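Cell 2 periodic inspection -- twin-arm bench
Site: Sonden, ground floor handling lab
Inspector: Gunnlaugur Toft
Date: 26 February 2018
Previous inspection: October, carried out by the Kárason service desk

Result codes: P = pass. PC = pass with comment. F = fail, cell not to run until cleared. N/A = not applicable to this cell.

1. Isolation and supply

1.1 Main isolator locks off in the open position. P
1.2 Padlock and tag present at the isolator. P
1.3 Both arm supplies dead after isolation, proved at the terminals. P
1.4 Protective conductor continuity, left base to earth bar. P
1.5 Protective conductor continuity, right base to earth bar. PC
1.6 RCD trips on test button. P
1.7 Supply labels match the drawing. F, cleared same day

Comments
1.5 First reading was high and unsteady. Paint found under the ring terminal at the bar end. Cleaned to bare metal, new serrated washer fitted, reading then steady and in line with the left side.
1.7 Labels for left and right were swapped at the distribution end. The drawing is correct. Labels remade and fitted before power was restored. Whoever swapped them did so after October, as the last report has them right.

2. Stopping functions

2.1 Left emergency stop removes power from both arms. P
2.2 Right emergency stop removes power from both arms. P
2.3 Wall emergency stop removes power from both arms. P
2.4 Stops latch and need a deliberate reset. P
2.5 Reset alone does not restart motion. P
2.6 Left brake holds with arm at full reach, rated load. P
2.7 Right brake holds with arm at full reach, rated load. PC
2.8 Protective stop on contact, both arms. P

Comments
2.2 Tested at low speed and again at normal running speed. Both times both arms stopped.
2.7 Brake holds. There is a click from the second joint as it takes the load which was not noted in October. No measurable drop over 60 seconds. Flident have been sent the recording. Listen for it at each weekly check and write down any change, including if it goes away.

3. Mounting and mechanical

3.1 Base bolts, left, paint marks aligned. P
3.2 Base bolts, right, paint marks aligned. P
3.3 Joint covers seated, no cracks. P
3.4 No grease at joint seals. PC
3.5 Gripper fingers straight, screws tight. P
3.6 Gripper fingers close evenly on the 10 mm gauge block. P
3.7 Free play at wrist, both arms. P
3.8 Bench frame level and feet locked. P

Comments
3.4 Slight film at the left elbow seal, wiped off. Check again after 170 running hours. If it has returned, order the seal from Prerner and do not wait for the next inspection.
3.6 The right gripper needed its zero reset before it would pass. Old offset written in the cell log.

4. Cables

4.1 Connectors at both bases fully home. P
4.2 Outer sheath undamaged over full length. P
4.3 Straps firm, cable not pinched beneath. PC
4.4 Enough slack at every joint through full travel. PC
4.5 Cables clear of the product area. F
4.6 Cables behind the bench off the walkway. PC

Comments
4.3 One strap on the left arm had been pulled tight enough to mark the sheath. Replaced with a wider one. The sheath is marked only, not cut.
4.4 Slack is enough on both sides. On the right there is more than is needed, see 4.5.
4.6 Acceptable while the rear of the cell is closed to foot traffic. A covered tray is wanted before that changes.

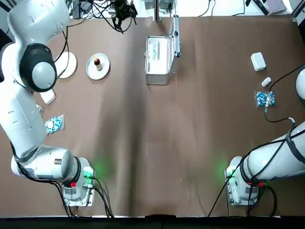 Item 4.5 is failed on the right-hand arm. The cable route has to stay above or outside the handling area in every pose the program uses, and the check is made with the bench laid out for work, because a bare bench will pass almost anything. With the two plates, the open case and the capsule bags set out, a black cable lies across the right-hand bag. A loop in that position can drag a pouch or be caught by a gripper. The left arm carries its cable down the outside of the links and should be taken as the pattern. Action: shorten the free loop on the right, add a second strap on the link, run all poses at low speed and re-inspect. The green indicator was lit on each base at the time of this check, so this is a layout fault and should not be put down as an electrical one.

5. Work surface and product area

5.1 Paper covering flat, edges held down. PC
5.2 Items within the taught positions. P
5.3 Lid of case clear of both arm paths. P
5.4 Containers intact, no spilt contents. P
5.5 Spare items removed before start. P

Comments
5.1 Creases are present in the brown paper. They do not lift under a gripper at the lowest taught height, checked at 83 mm steps along the bench. Change the paper if any crease stands up far enough to touch a finger.
5.3 Passes with the lid as now set. If the case is moved or turned, the clearance must be proved again at low speed -- the program has no knowledge of the lid.

6. Records

6.1 Cell log up to date. PC
6.2 Program backup taken and readable. P
6.3 Risk assessment at the cell is the current issue. P

Comments
6.1 Two entries have no initials.

Open actions
4.5 Re-route right arm cable and re-inspect. Before next run.
2.7 Reply awaited from Flident on brake noise.
3.4 Seal check at 170 running hours.
4.6 Quotation for covered tray, Prerner.

Cell status: locked off pending 4.5. Key held by G. Toft.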